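Moltlow releases Zilow 2, a perception and grasp planning tool for shiny bins and messy trays

Now open to all customers, with a free version for schools and small labs

Hi, I'm Uriel Zamudio, and I run the software side at Moltlow. Our press releases usually get written by someone with better manners, but I asked if I could do this one myself, as I've been living with Zilow 2 since September and I'm pretty excited to get it out the door!

If you've used the first Zilow, you know the idea. It takes the picture from a wrist camera, works out what's in front of the gripper and how sure it is, and hands a plan to whatever controller you already run. The first version did that well on matte surfaces under even light. Put it over something glossy and it would see edges that weren't there (I have a folder of those on my desktop, and I'm never deleting it).

So we rebuilt the part that looks. Zilow 2 keeps a separate confidence map for every view and marks glare as "don't know" before the planner gets a say. If too much of the view is "don't know," the arm shifts the camera a little and looks again. My colleague Ottmar Kramer wrote most of that, and he'd like me to mention that the re-look takes 30 milliseconds to plan. There, Ottmar, I mentioned it.

The other big piece is replay. Every run gets saved with the camera views, the planner's guesses and the gripper commands all lined up on one timeline, so you can scrub back to the moment things went sideways and change a setting right there. We shipped the new release with 407 recorded runs you can open on day one, no robot needed.

"I used to lose whole afternoons guessing why a plan was rejected," says Jörg Bauerfeind, who looks after automation at our pilot customer Görtz. "Now I open the run, see the patch the software didn't trust, and move a lamp."
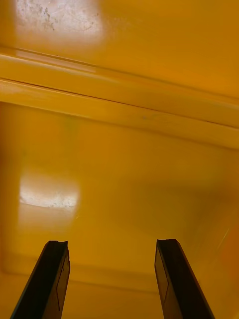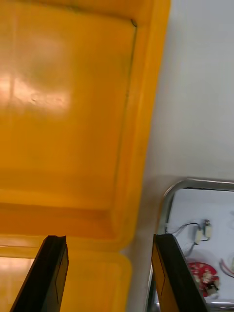 Glare handling got most of our testing time, and bright plastic is where I'd start if you want to try it on your own bench. The planner has to tell a reflection from a real edge, and the whitish glare on that yellow container is just the sort of thing it needs to set aside while still holding on to the molded ridge. Then there's the clutter problem, with thin wires and small connectors sitting on white inside a metal-rimmed tray. Zilow 2 lets you set a different trust level for each zone, so you can be relaxed over a bin and very picky over a tray.

Zilow 2 runs on Linux and plugs into Cidano, our existing control package, with no changes to your setup files. If you use another controller, there's a plain Python interface, and Raffaele Caputo has written a getting-started guide that I've followed from top to bottom myself (twice, after I skipped a step). A single-arm license is $600 a year. Schools and small labs can use it free on one arm, replay tool included.

Current customers will find the update in their account page. For press questions or a live demo, write to the Moltlow press desk and ask for me or Ottmar. Mornings are best!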